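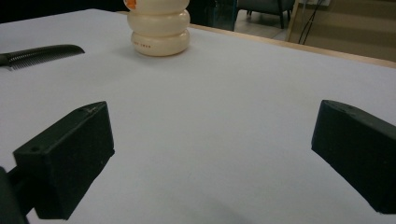 How do I get white rings off a painted table without making it worse?

Posted in Furniture & Finishes by Tayla Henare
December 13, 2022

I bought a secondhand dining table in August from a man who told me it had "never been used for food," which should have been my first clue that he was a liar, and my second clue was the gravy. It's a wood table that somebody painted a pale color, kind of an off-white, and then put a clear coat on. I don't know what the clear coat is. The man didn't know either, but he was confident about it.

The trouble is rings. I have 4 of them, all at one end, where my brother sits. They aren't brown or yellow. They're whiter than the paint, cloudy, and you only really see them in the evening with the lamp on. My brother says that in that case I should turn off the lamp.

So far I've tried wiping with dish soap, toothpaste (my aunt), and mayonnaise (the internet). The toothpaste left a dull patch that I now like even less than the rings. The mayonnaise did nothing but it did make the dining room smell like a picnic for two days.

I have family coming and I'd like the table to look decent. Sanding the whole thing and starting over is not on the table, sorry. Is there something in between mayonnaise and sanding? Also, would a wax fix the dull patch or just make it a shiny dull patch?

Karthikeyan Poduval
Member since the old forum, 1511 posts

Cloudy white rings are usually moisture stuck in the clear coat. Dark ones mean the water got down to the wood, and then you'd have a real project. So you're in the better club.

First find out what the clear coat is, as much as you can. Pick a spot underneath the top, somewhere the coating got slopped over the edge. Put a drop of rubbing alcohol on it with a cotton swab and wait a minute. If it goes sticky, it's shellac, and you should keep alcohol far away from it, including the kind your brother puts down without a coaster. If nothing happens, it's probably a water-based poly or something similar, though "probably" is doing some work in that sentence.

Either way, start with heat, because it's cheap and gentle. Hair dryer on low, held about a hand's width off, moving the whole time. Do a few minutes, stop, let it cool, look at it under that lamp. Sometimes the ring fades on the first go. Sometimes it takes several evenings. If the surface feels too hot to rest your palm on, you've gone past helping. Don't use an iron through a towel, whatever you read. It works nicely on an old varnished sideboard and then one day it prints the weave of the towel into your paint, ask me how I know.

If heat does nothing after three or four tries, it may not be moisture at all. It could be that the coating itself got scuffed or softened by a hot mug, and then you're into polishing.

On the dull patch: toothpaste is a mild abrasive, so you sanded it, just with mint. Wax will even out the shine some. Use a clear paste wax or a white one. Do not use the amber kind on pale paint, it goes yellow in the pores and every brush mark. Thin coat on a soft rag, leave it until it hazes, buff. Try it under the table first, right next to where you did the alcohol. That underside is going to have a busy week.

Last thing. Wax first and heat later is the wrong order. If there's wax on top, the moisture has one more thing to get through.

Gordon Tremblay

Just paint over it. I did mine with a leftover can of ceiling paint and it's been fine, you put a tablecloth on.

Mélanie Fortin

Please don't use ceiling paint. It's made to be looked at from eight feet away by people lying down.

Agree with most of what Karthikeyan said. I refinish kitchen chairs on weekends and would add a few bits.

For the dull patch, before wax, I'd try an automotive polishing compound, the fine one, not the "cutting" one. Small dab, damp cloth, light circles, and go a little past the edge of the patch so you don't end up with a shiny island. Wipe it clean and let it sit overnight before deciding whether you hate it. Things look worse right after you've been staring at them.

If you don't know how old the paint is, don't sand any of it until you've tested for lead. Test kits are at the hardware store. People forget this with furniture because it isn't a wall.

Also, how long did the seller wait after the clear coat before he sold it? Some of these water-based coats take about 70 percent of forever to harden. They feel dry the next day and stay soft underneath for weeks, and that's when mugs leave marks. If yours was fresh in August it should be fully cured by now, so once the rings are out they may well stay out.

Felt pads under anything that lives on the table. Not the rubbery clear ones, those can stick to paint and bring it along when they leave.

Tayla Henare

Did the alcohol thing underneath, nothing got sticky. Hair dryer tonight. Two of the rings are already fainter, or the lamp is dying. Fine polish is on the shopping list, along with coasters, which my brother has described as "a bit formal."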